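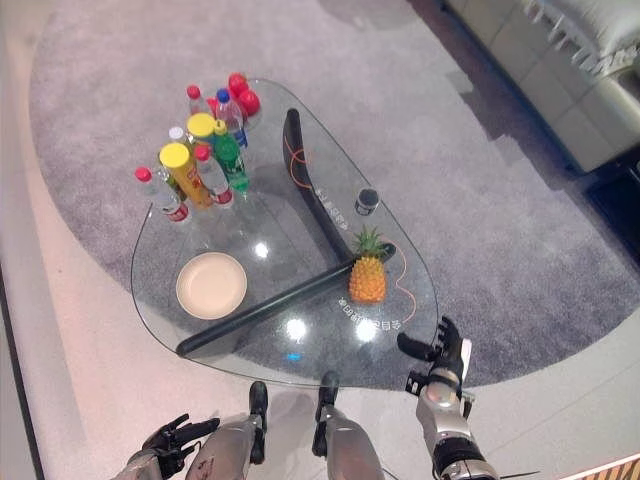 Features > At Home > Robots on the Payroll

Print this story | E-mail this story

My mother kept a house the way some people keep a ship, and I did not inherit it. I tell you this so you'll know what kind of person drove out to Kornitham in June with a notebook and a bag of peanuts to spend a morning watching a robot learn to clear a coffee table. I went as a skeptic, I suppose, but I went as a hopeful one, the way you go to look at a used car you've already decided to love.

The service is called Dumlao, and the company that sells it is Viltus, which has been making parts for other people's machines for long enough that most of us have never heard of it. Dumlao is its first try at selling to ordinary households. You don't buy the robot. You subscribe to it, at $400 a month, and for that you get the machine itself, the software that runs it (they call that part Giditz, and I never did get a straight answer on where the name came from), and a person who comes to your home to teach it your things. That last part is what made me want to write about it. I've read plenty about robots that can do everything. I had never read about one that comes with a tutor.

The tutor I met is Maribeth Javier. She used to teach kindergarten, and you can hear it in her voice when she's talking to the machine, even though she knows perfectly well that it isn't listening in that way. She told me the first question customers ask her is whether it can do the dishes, and the second is whether it will break anything, and that she much prefers the second question because she has a good answer ready. It may. The subscription covers household breakage up to a limit that's spelled out in the agreement, and she urges people to read that page before they sign and to put away whatever their grandmother left them.

I'd expected a laboratory, with people in goggles. Viltus does its demonstration work in a big pale room made up like somebody's home, with a sofa and a shag rug and a glass coffee table that I thought was a strange choice until Rodel Rivera explained it to me. Rivera runs the Dumlao program. He is a tall, soft-spoken man who apologizes before he disagrees with you, and he'd picked the table himself.

"Glass is hard," he said. "You get the reflection of the lights, and you get whatever's underneath showing through, and the robot has to decide which of those things is really there. If we practiced on a nice plain wood table, we'd look wonderful right up until we got to your house."

I have a glass table. It's from my sister, and I've never liked it, but I felt a little rush of affection for Rivera all the same.

What they were working on that morning was clutter, the ordinary kind that gathers on a low table over a weekend when the cousins are over. Soda, water bottles, snack cans, a plate. A bottle seems like an easy thing to pick up, and for you and me it is, but Javier pointed out that a table full of them is really a problem of what's behind what. The hand that comes in for the one at the back has to get past the ones in front, and then it has to come out again the same way with something in its fingers. She has customers start with one item on an otherwise bare surface. They always want to skip ahead, she says, and she always lets them, and then they go back and start with one item.

Teaching it is slower than I'd pictured and also more pleasant. You stand near the robot, you pick the object you want on the little Giditz tablet, and you tell it in plain words what the thing is and where it lives when it's put away. Then it tries. If it's going about it wrong you stop it, either on the tablet or by saying so, and you show it a better spot to take hold. Then it tries again. I got my turn after the coffee came around, and I am here to tell you that I was bossy, and then sheepish about being bossy, and then I said "thank you" to it, which Javier says everyone does sooner or later!

My first lesson was a water bottle, and I picked it because I thought it would make me look good. The robot reached, thought about it, reached a little lower, and stopped. I'd told it the bottle was a glass. It had no quarrel with me, it only waited, and Javier leaned over and fixed the word on the tablet and off it went. I mention this because I think a good deal of what people will complain about with Dumlao is going to come down to this sort of thing. You have to say what you mean. I've been married a long time and I'm still working on it.

The hard lessons are the soft things and the odd shapes, and this was where I pulled up a chair. A can has sides and a top and a bottom, and a machine can make good guesses about all of them. Give it something with fuzz on it and the guesses get worse, because the outline it sees and the part it can safely squeeze aren't the same. The one I'd have been most nervous about was a bright orange, lumpy affair, all tufts and little clumps, with a curl of dark leafy green at one side, and when the big dark finger is angled down with its rounded tip right up next to that green, you see how little room there is for being wrong. I found myself holding my breath. I have a pincushion at home that would be every bit as much trouble. 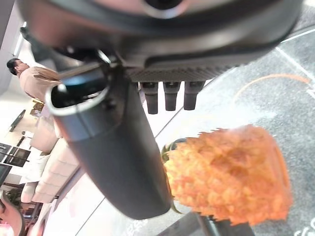

Cameras matter a great deal in all this, and Rivera could have talked about them until supper. The view from up high is good for finding things and for not walking into the furniture. The view from down by the hand is what you want at the last moment, though it has troubles of its own, and one is that the machine's own hardware takes up so much of what it sees — a broad charcoal housing across the top, three stubby dark pegs hanging under it, the long finger slanting through the middle — with the room and a stretch of white couch left over at the side. I asked whether that wasn't like trying to thread a needle with your thumb in the way. He said it was very much like that, and that you and I do it all the time and have simply quit noticing our thumbs.

Before any robot goes out to a customer, Rivera told me, it's put through over 4,000 practice grasps on household objects, and he's frank that this number sounds better than it is. Plenty of those are the same mug. What he cares about is how the machine behaves with the thing it hasn't met before, and there he'd like it to be timid. Dumlao is built to stop and ask. In the mood I was in that morning I found this charming. I can imagine a different mood, with company due and the living room a mess, when being asked "Is this one trash?" by something I'm paying for every month would not charm me in the least.

So, is it worth the money? I've gone back and forth, and I'll give you both sides and let you argue it out at your own table.

On the sunny side, the tutoring is excellent. Every subscription starts with 2 home visits, and I wouldn't let them talk you out of either one, even if you're handy. Javier notices things about a house. She'll ask which drawer sticks, and where the dog sleeps, and whether anyone gets up at night and walks around with the lights off. She leaves behind a handwritten sheet of the words your household uses for its objects, so that "the remote" and "the clicker" end up being the same thing. The robot is also quieter than I'd feared. I could talk over it without raising my voice, and did, for most of the morning.

On the cloudier side, it is a big presence in a room. You'll want to look hard at your floor plan and think about where it stands when it isn't working. It's slow. Clearing a table that I could have cleared during a commercial took the better part of my second cup of coffee, and I drink coffee slowly. It needs a charge after 2 hours, which is fine for tidying and not much use on the day after Thanksgiving. It does not do stairs, it does not do laundry yet (Rivera said "yet" with some feeling), and it won't handle knives or anything on a hot stove, and I'm glad of that.

There is also the question of the cameras, which I'd want settled before I let it see the state of my kitchen. Viltus says that pictures from the home stay on the robot unless you agree to send them in for a lesson to be looked over, and that each request is made separately. I read the agreement twice, and it does say so. I'd still like it in larger type, and I told them that, and Rivera wrote it down.

The people I kept thinking about on the drive home weren't gadget people at all. I thought about my neighbor with the bad hip, who can do nearly anything as long as it's above her waist, and for whom a coffee table might as well be at the bottom of a well. For her the slowness wouldn't matter much. She has the afternoon. What she doesn't have is a way to get a plate off a low table without planning it like a moon landing, and if a patient machine could learn her plate and her table and her word for both, I believe she'd put up with its questions. The price is another matter, and Viltus has no reduced rate at present. I asked about that too.

As for me, I haven't signed up. I did come home and clear off my own coffee table, and I timed it, and then my husband set a soda can down on it and went to look for his glasses. Javier has offered to bring the robot by the house for a lesson in the fall, if I'll promise to leave things exactly as they are, and I've said yes.

Dumlao is being offered first in and near Kornitham, with a waiting list for everyone else. Home visits are booked through Viltus, and the tutors keep morning hours only.

Print this story | E-mail this story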